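Tarnside 家务操作教学套件(卫浴单元)

产品类别:教学与竞赛设备
适用对象:高校机器人课程、学生社团、校际服务机器人竞赛
资料更新日期:05/06/2022

一、产品概述

Tarnside 卫浴单元面向以家务操作为课题的学生项目,提供与真实居家环境尺寸相近的练习场地,以及配套的任务书、评分表和教师手册。学生在本单元中完成布料抓取、曲面擦拭、避让固定器具等练习,并按统一格式提交实验记录。

本单元可单独订购,也可与 Wollent 厨房单元共用同一套评分软件。机器人本体不在供货范围内,由各院校自行配备。

二、教学内容

课程共16学时,每组两至四人。前半程以遥操作为主,学生熟悉台盆边沿、龙头及排水口周边的可达范围;后半程由各组编写自主擦拭程序,并在同一场地内进行测试。任务书对以下事项作出规定:

1. 抹布须由夹爪夹持,不得以胶带或绑带固定于末端。
2. 擦拭区域包括台盆边沿、盆壁及盆底,评分时分区计算。
3. 非作业手臂应保持在安全位置,不得触碰镜柜及架上物品。
4. 每次测试前,镜柜层架上的瓶盒应按布置图复位。

三、实训现场
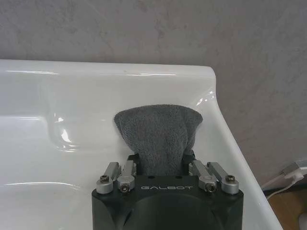
腕部视角:夹爪夹持深灰色毛巾布 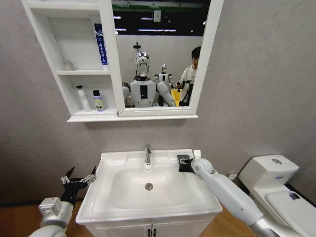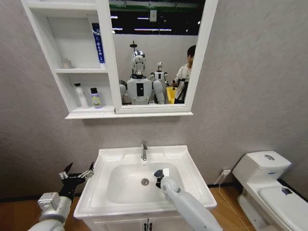
头部视角:一侧夹爪伸入盆内,另一侧手臂停于浴室柜左侧

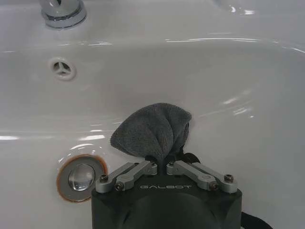 四、供货清单

标准配置包括:
浴室柜及陶瓷台盆一套(含单把手龙头、弹跳式排水塞)
墙面镜柜一组(左侧开放层架,右侧镜面)
坐便器一件,供避障练习使用
擦拭用布38块,分两种织物
Muvia 评分软件院校授权2份
学生任务书及教师手册各一套

选配件包括 Rajput 可移动隔墙、备用台盆及加装式盆面污渍模板。选配件须与主套件同批订购,单独补订请另行询价。

五、场地与安装要求

安装场地净面积应不小于16平方米,地面平整,承重符合一般教学用房标准。台盆可不接通给排水,接通与否不影响任务评分。采用湿布作业的院校,应在浴室柜附近设置漏电保护装置,并将机器人线缆与台盆保持适当距离。

镜面会将机器人本体及室内人员一并映入相机视野。使用视觉算法的小组应在实验记录中说明对镜面区域的处理方法,此项计入报告成绩。白色釉面在顶部照明下易产生高光,教师手册第三章列有曝光设置的建议步骤,供各组参照。

六、竞赛使用

本单元可用于 Tarnside 校际家务操作赛的校内选拔。选拔评分满分为68分,其中擦拭覆盖、抓取稳定性及安全规范分别计分,细则见任务书附录。下一届校际赛定于12月举行,参赛院校应于报名时提交场地布置图及一份完整的测试记录。

各校指导教师不得在计时阶段操作设备。因急停造成的中断,由裁判记录后重新计时,每组限一次。

七、订购与支持

订购单位须为具备教学资质的院校或经其授权的学生社团。提交订购申请时,请注明所用机器人型号、夹爪类型及预计开课学期,以便核对夹持件与擦拭用布的适配情况。陶瓷件及镜柜的质保期为2年,擦拭用布属耗材,不在质保范围内。运输中发生破损的,请于签收当日拍照并联系供货方办理更换。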